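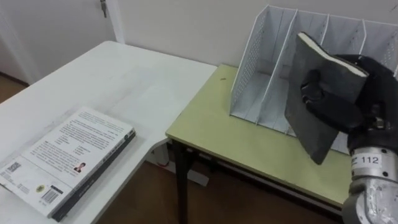 Books off the floor, at long last

March 2023, and I have finally dealt with the pile. If you've been round in the last year you will know the pile. It began beside the radiator as four library sale bargains and by Christmas it had a lean on it, and I was stepping over it every morning with a mug in my hand.

I don't have room for another bookcase. The only wall left is the one with the meter cupboard, and I'd need to open that door now and then (not often, but still). So the plan was to keep the books I'm using this season on the tables and send the rest up to the spare room.

Hertta Turunen lent me the idea, if not the furniture. She keeps all her cookery books in magazine files, spines out, and you can get at any of them with one hand while stirring. I'd always thought of those things as being for bank statements. The white organiser on the yellowy-green table does the same job for me, and it has proper dividers, so the books stand in their own slots and don't all slump over when you take one out. The end panel has rows of little holes in it, which I like the look of more than I expected to.

Hardbacks go in first – the dark grey one was an easy choice, as it's been my bedside book since the clocks changed. Paperbacks are fussier. The thin ones slide down and vanish, so I've been putting two or three together in a slot and that seems to hold them up.

I had a rule that anything I hadn't opened since July had to go upstairs. I broke it almost at once for a Koivisto novel I bought on holiday and have read exactly 30 pages of. I will get to it!

The white table is my sorting table. Anything I can't decide about gets laid down flat, back cover up, so I can read the blurb again and be strict with myself. This works about half the time. The other half I end up sitting down and reading the first chapter, and then it's dark and I haven't had any tea.

The tables don't match and they aren't going to. I did look at a Ledard desk that would have run the whole length of the wall, but I measured it twice and it would have blocked the socket. Pushed up against each other these two give me plenty of space, and I can pull them apart when my sister comes to cut out patterns.

Still to do: the atlases, which are too tall for anything, and a carrier bag of maps I found behind the sofa.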